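How to Find Out Whether a Pair of Robot Arms Can Put Your Mugs Away

I get asked all the time whether machines can do the chores yet, and my answer has settled into a long "some of them, sort of, on a good day." The best way I know to get past that answer is to set up one small chore and let a pair of arms have a go at it. This page walks you through the one we use at Wumbei, moving mugs between a serving tray and a row of coasters. It's a humble little job, the kind you do while thinking about dinner, and it will teach you more than any glossy demo reel (and you get to keep the mugs!).

What you'll need

Two tabletop arms with grippers, one mounted at each front corner of a table. A tray. A handful of mugs that don't match. A set of coasters, also mismatched, because a real kitchen never has a matching set for long. We bought most of ours secondhand, and the whole lot of crockery came in one box from a Javirham clearance shelf. Give yourself an afternoon for the first session, and plan on plenty more after it.

Setting out the table

1. Put the tray in the middle, where both arms can get to it without stretching.

2. Line the coasters up along the back edge. Leave a little room between them, enough that a gripper can come down over one without bumping its neighbor.

3. Stand the mugs on the tray and vary the handles. Handles are where most of the trouble lives, so if you point them all the same way you'll get a lovely score that means very little.

4. Decide before you start what counts as done. Ours is simple: the mug is upright, all of its base is on the coaster, and nobody has reached in to help.

5. Change the number of mugs from one round to the next. A full tray is a very different problem from a nearly empty one, and you want both in your notes.

Mugs on the tray, coasters along the back:
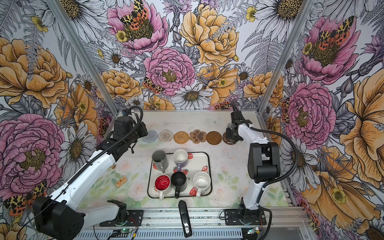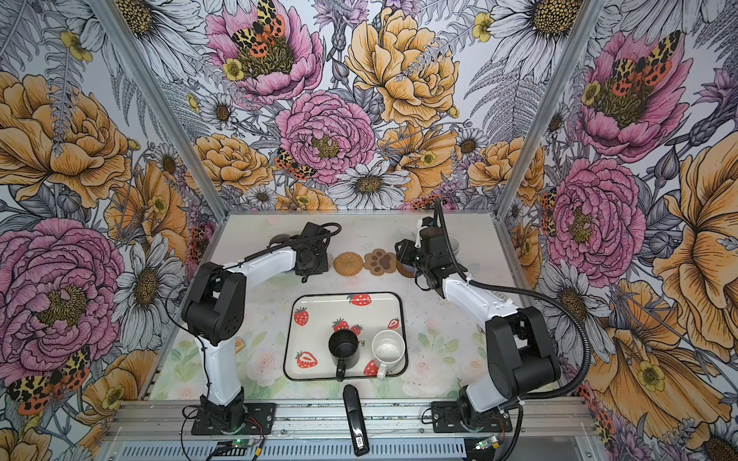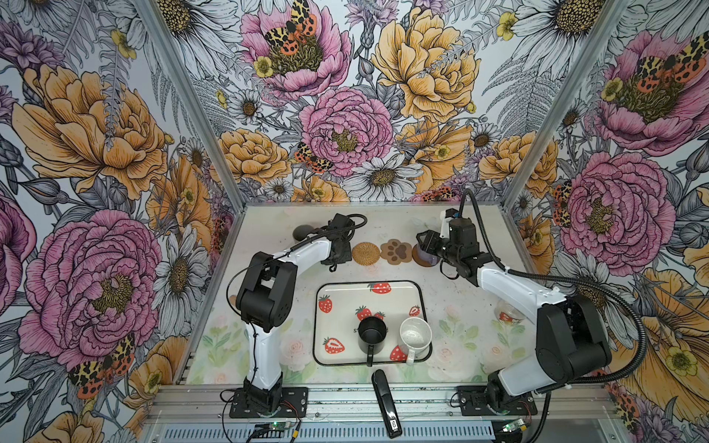 A mug on a coaster is still a long way from a clean kitchen, Prerkness wrote to us after reading the first version of this page, and I'd want to know how long it takes before I got excited. Fair enough! Time every round, then, and write the time down even when it's embarrassing. Do the same chore yourself with one hand and put that number beside it.

Keeping score

We ran 268 rounds between March and the day I sat down to write this, and 27 of those had to be stopped by hand. Log each stop with a few plain words, such as "caught the handle" or "set down half off the coaster." Those notes are worth far more to you later than a tidy percentage.

If you're using the Tritoto logging sheet, fill in the mug and coaster columns before you press start. I've forgotten more than once, and trying to remember afterward which mug went where is no fun at all.

So, can they do it yet?

For a chore this size, on a table you've arranged yourself, I'd say yes, with patience. Move to a crowded counter with a wet sponge and a stack of plates and I'd still rather do it myself. Try your own mugs, start with two, and add another once you've had a run of rounds you didn't need to stop.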